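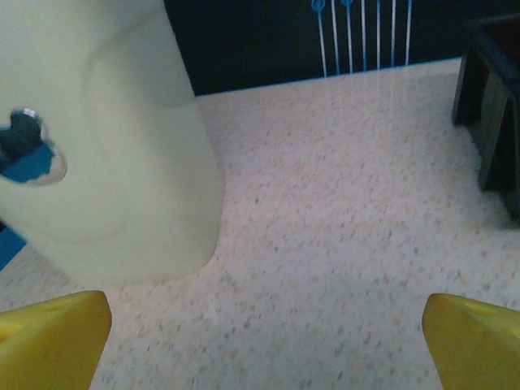 Open fingers, shiny counter, nothing picked up.

Welcome back to the chores page! I've been putting these galleries up since March, and the subject hasn't changed much: can a machine do any of the boring stuff around the house yet, or in the back of a shop, without somebody standing over it? This is a small gallery, only a couple of pictures, so I'm going to talk more than usual. Scroll if you just want the robots.

I used to think the hard part of tidying was knowing where things go. I mean, that's the fight at my house. But get down at finger level on a counter and everything changes size. Something pale and rounded can take up most of your left side, and whatever is behind it is just gone unless there's a hole to peek through. A person leans over a bit and looks. With a small camera down by the gripper, looking around the thing means moving the whole arm, and moving the arm means not bumping what you were trying to look around. I do this with my hand in the fridge every morning and never thought of it as a skill.

Glare is the other one I keep noticing. My own kitchen counter is speckled, too, and I've wiped the same "crumb" four times before figuring out it was part of the pattern. (Don't laugh, Kavitha.) Add a bright light bouncing off it and I wouldn't trust myself to find a clear button on there, so I have some sympathy.

Clyde Kasprzak wrote in after the last gallery to say I'm too soft on these things. His shop in Kurkgate gets bins of mixed returns, little parts mostly, and he'd love a machine that just puts them back where they belong. He timed himself and he does a tray in six minutes while listening to the radio. His point is that he'd pay for slow — slow is fine, it can run all night — but he won't pay for a thing that gets stuck on one piece and waits for him with its fingers shut. I think that's fair! A dishwasher is slow too, and people love theirs.

Meriem Bouazza took the other side. She cleans vacation rentals and says sorting is the easy bit, and what she wants is a machine that can strip a bed. I don't see that coming soon. Blocks and bins at least keep their shape when you grab them. A fitted sheet is a different animal every time you touch it, and I say this as someone who still rolls them into a ball and shuts the closet door.

So where does that leave the tabletop stuff? I'd call it the honest beginner level. You've got a few colored bins, a few lumpy pieces, and other things standing nearby that need to stay standing. A knife block in the corner is a good touch if you ask me, because real counters have one, and real people reach past it all day with wet hands and a phone in the other one. Two arms sound like overkill for a few pieces until you try putting groceries away with one hand behind your back. I did try it. I got the cereal and the rice up on the shelf and gave up at the eggs.

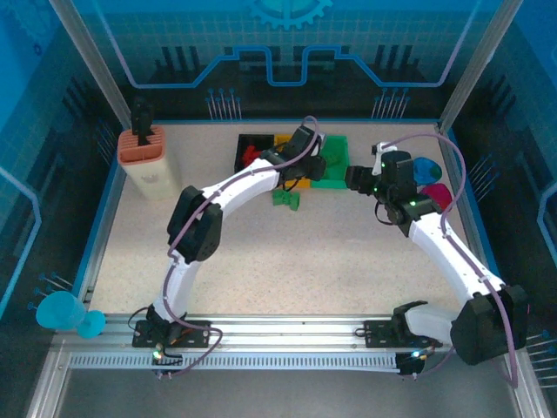

Does having two arms make a robot twice as fast at tidying up?

Usually it doesn't, because the arms share the same space and one often has to wait for the other to get out of the way. The second arm helps more with reach, and with jobs where something has to be held steady.

I asked Gopinath Fernandes about that waiting business, since he ran a packing line for years, and he said it's the same with people. Put a pair of good packers at one short table and they'll spend half the shift saying "sorry, go ahead." His fix was a strip of tape down the middle. Everything left of the tape was yours, everything right of it was mine, and the fun started when a big box landed on the tape.

My own scorecard for December 2024, and please argue with me in the comments. Floors: pretty good, as long as you pick up the socks first. Dishes: the machine washes, I still load. Putting small hard things in bins: getting somewhere, and I'd let one try it in my garage, with the good screws locked up. Laundry: nope. Beds: sorry, Meriem. Anything involving a toddler's car seat: I can't even do that one myself.

If you have pictures of a machine trying to do an everyday job, send them over, and I don't mind if it's making a mess of it. Dinesh Bangera has promised me some from the stockroom at Bhat, mostly shelves, and those will go in the next gallery once I've sorted out the sizes.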